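**Gripper shoot-out, part two: CPUs**

I've been back at the Irkau bench this October, and the big news is that we finally got both sets of fingers through the processor job. If you missed the last post, we're comparing the stock Nomton fingers with a chunkier pair from Longo, same arm, same wrist camera, and a retired Dell workstation as the victim. I get asked a lot why we don't use a nice clean test board. Well, have you ever tried to get an arm into a real case? Cables everywhere!

The wrist camera has been the part I argue about most. It's great for close work, but bare metal is a pain — one strong light at the wrong angle and half your view goes white.

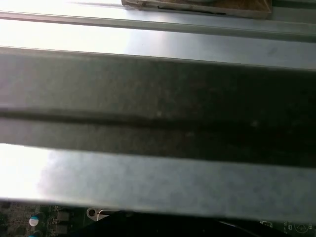 I ended up turning the bench lamp down and fixing the exposure by hand, and that helped more than any of the software settings I'd been fiddling with (I lost a whole afternoon to those, please don't copy me).

So, the scores. We ran 86 tries at setting a Xeon down into its socket with the load plate open, split evenly between the two pairs of fingers, and 67 of them went in clean. The black plastic Longo fingers did better than I expected. They're bulky, and I was sure they'd bump the memory slots on the way down.

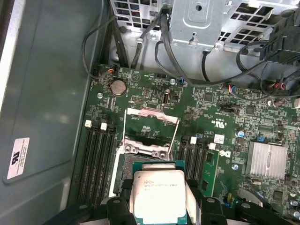

Only six tries ended with me hitting stop, and most of those were tilt. The chip goes in the fingers a hair crooked and you don't notice until it's right over the pins, which is exactly where you don't want to find out. The Nomton fingers are slimmer and easier to see past, but they let the chip rock more.

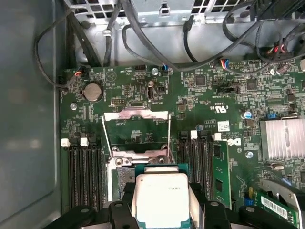
I'd like a softer pad on both pairs before we try again. Sellside has offered to lend us a second controller too, so the next round will be the same fingers on two controllers, and I'm hoping to get the retention levers in there as well. Raw logs for all the tries go up on the project page as soon as I've cleaned up my file names.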